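3.2 Bedding, headboards and the daily making of the bed

The second part of the Drorkstead survey dealt with sleeping rooms. Of the 83 households that agreed to take part, 39 allowed a full record of how the main bed was stripped, aired and made up again. The conditions of the visits are set out in Section 2. Figure 4 belongs to the bedroom record. 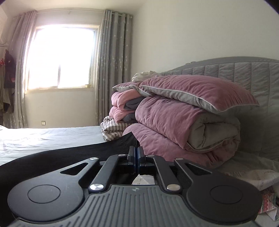
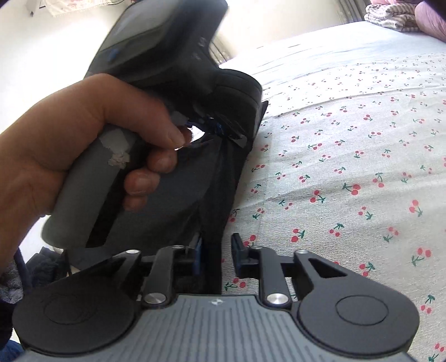
Figure 4. Bedroom record, Drorkstead survey. The bed and its headboard are shown in the first picture.

The making of a bed is usually treated in the housing literature as a single task with a fixed length. Our records suggest that it is better understood as several short tasks, which residents may spread over a morning or leave partly undone until evening. The point at which they most often pause is after the upper layers have been gathered and before the bottom sheet has been smoothed. The bed in the first picture of Figure 4 has a pale sheet with soft creases, and the bedding is piled against the headboard. We coded this arrangement as "head stack", as distinct from "foot stack" (bedding folded over the lower end) and "off-bed" (bedding placed on a chair or the floor). Jang, in an earlier study of rented flats in Zoltomora, used only the last two codes and entered all other cases as unclear.

The type of headboard appears to matter. Quilted and upholstered headboards were present in 13 of the 39 rooms, and residents in these rooms spoke of the headboard as something to lean things on, including pillows during airing. Residents with bars or plain boards more often named the foot of the bed. We do not claim that the furniture causes the habit, as the upholstered headboards were also found in the larger rooms, where both sides of the bed could be reached.

The entries were coded by Gyu-bin Jang and checked by a second reader at the Idlow office. The full set for the survey comes to 1,947 entries, including those for kitchens and halls. Where the two readers disagreed on the code for a bed, the entry was kept and marked as disputed. Entries made in November were coded separately, since many households were then changing to winter bedding and the stacks contained items not in nightly use. These are considered in Section 3.4.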